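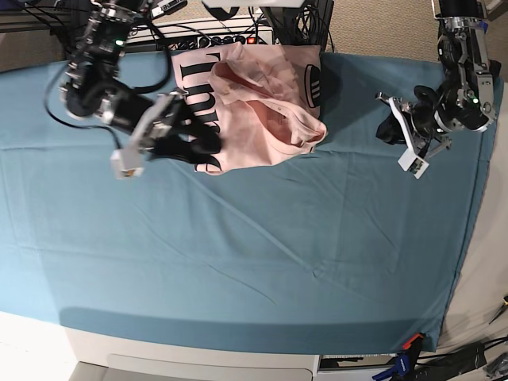

Laundry myths: your questions

Compiled by Sarla Dhillon for Luvville

Does fabric softener make clothes last longer?

I doubt it. It coats the fibres, so things feel nicer for a while, and towels get worse at drying you. The bottle promises a lot. I gave up buying it and my jumpers look the same as they ever did.

Should I wash everything at 30?

Most of it, yes. Bedding, tea towels and anything a poorly person has worn are better at 60 if the label allows. Be wary of a detergent that claims to do "all the work of a hot wash" in cold water - ask what it was tested on.

Does vinegar set the colour in new clothes?

People swear by it. Modern dyes are fixed at the factory or they aren't, and a splash of vinegar at home won't change that. Wash new darks and reds on their own the first couple of times.
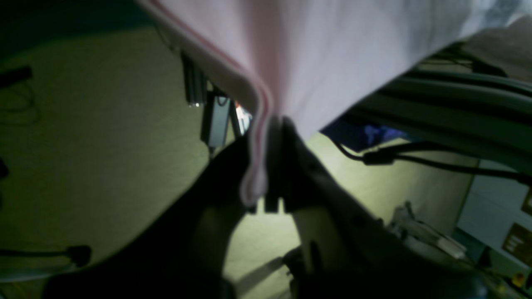 Do pale pinks have to be kept apart from whites?

After a few washes, probably not. Omprakash Tiwari wrote in to say his went in with the whites from day one with no harm done. One man's luck isn't a rule, so I'd still do the damp cloth test on an inside seam first.

Is a 1000 spin bad for cotton?

No worse than wringing it by hand. Faster spins do leave deeper creases, so take things out promptly. 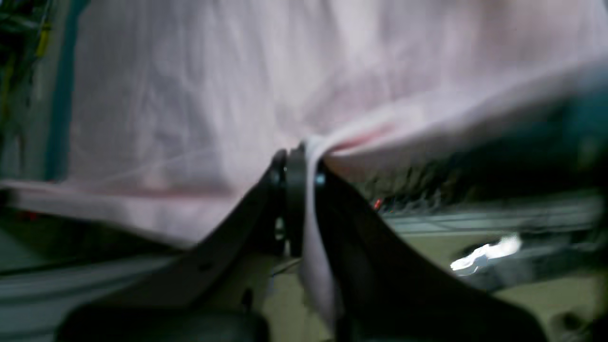
Pale pink fabric, bunched and creased.

Do I need to iron T-shirts?

Need is a strong word. Shake them hard, hang them by the hem and fold them once they're dry. If there's a print on the front, iron inside out or leave it alone.

Are folding boards worth the money?

Only if you like a very even pile. A stiff magazine does the same job - I've used one since January and it hasn't fallen apart yet.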